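October, grasp planner notes, bin to bin

Swapped the Provton segmenter for the new Temba build. The release note promises better masks on shiny things. I'll believe it when the logs say so – last time the gain vanished once the bin walls got scuffed.

- 126 attempts replayed offline, 13 with the grasp point on the wall instead of the object. Old build gave 5 on the same set, so worse.
- Most of the 13 are on dark glossy items. Depth drops out and the planner fills the hole with whatever is nearby. Not convinced the masks are to blame.
- Live set: crushed can, red flashlight with its strap, black box.

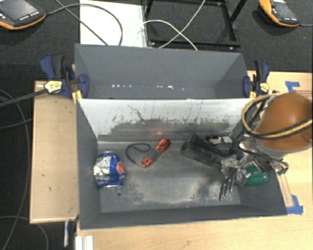
- Next: rerun with hole filling off. Keep attempt 103 aside, its strap mask merges with the floor.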